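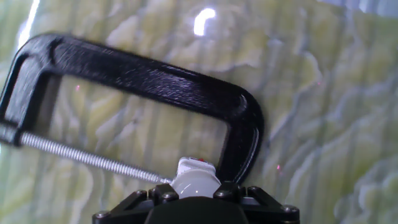
Black C-clamp with a silver threaded rod.

I have been meaning to write about the alewives since the spring, and now it's October and the leaves are in the gutters, so you can see how well that went. Grab a coffee, because I do go on a bit when it comes to fish.

Those of you who have been reading for a while know that I live a short walk from Wurneck Brook, the little stream that comes out of Trandach Pond and wanders down to the tidewater. Every spring the river herring come up it from the ocean to spawn. They're silver, as long as my hand and wrist together, and they come in bunches, nosing into the current and then resting behind a rock, then off they go again. I missed it completely my first two years in town. I thought the people leaning over the bridge rail had dropped something.

The trouble used to be the old mill dam, which had a fish ladder that was put in a very long time ago and hadn't been much use for most of it. The steps were too tall and the water came over them too hard. A few strong fish made it and the rest piled up underneath, which was wonderful for the gulls and the ospreys (and one fat raccoon) and pretty sad for everybody else. The town argued about it for years. Then the ladder was rebuilt with lower steps and a resting pool halfway up, and this was the first full spring we got to see it work. 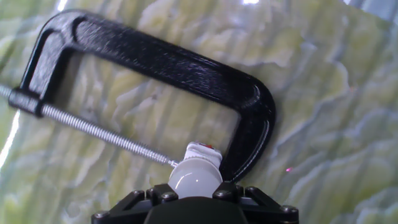
The clamp on green and white marbling.

I signed up to count. The way it works is you pick a ten-minute slot, you stand at the top of the ladder in your polarized sunglasses, and you click a hand counter every time a fish goes through into the pond. If a fish changes its mind and drops back down, you subtract it, and let me tell you, they change their minds a lot. My slot was Tuesday at 7 in the morning, and I brought a thermos and my late mother's rain hat and felt very official.

For the first couple of weeks I wrote down a zero every single time. The water was still too cold. I'd come home with numb feet and my husband would ask how many, and I'd say none, and he'd hand me the toast. Then one morning after a warm rain I came down the path and I could hear them before I saw them – a kind of slapping and rushing, like somebody washing dishes in a hurry. I clicked so fast I lost my place twice and had to guess, which I did confess on the sheet.

When the season wrapped up, Ambros Leitner, who keeps all the sheets in order for us, added up the clicks. We had 1412 fish. The best count anyone could find from the old ladder was under 500! Now, he was careful to remind me that this is only the fish we happened to be standing there for, and that one good spring can be luck with the rain. I know all that. I still cried a little in the parking lot.

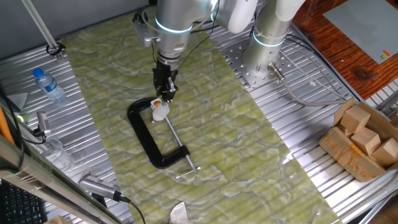 White bottle with an orange-yellow cap, held over the clamp.

The part I hadn't thought about is the fall. The babies hatch in the pond and spend the summer there eating and growing, and then they have to get back out to sea. They go down on a good rain when the water is spilling over, usually toward evening. If the pond is too low they just have to wait. We've had such a dry September that I've been down there most nights after supper looking at the spillway like it owes me money.

Last week we finally got a proper soaking and I went down in my boots with a flashlight. There they were, little slips of things no longer than my finger, tail first, letting the current take them. I stayed until my flashlight gave out. I won't see them again for three or four years, if they make it, and I hope I still have the knees for that path.

If you live nearby and would like a slot next spring, leave a comment and I'll pass your name along. Early mornings are the hardest to fill. Bring your own sunglasses, the loaner pair is scratched.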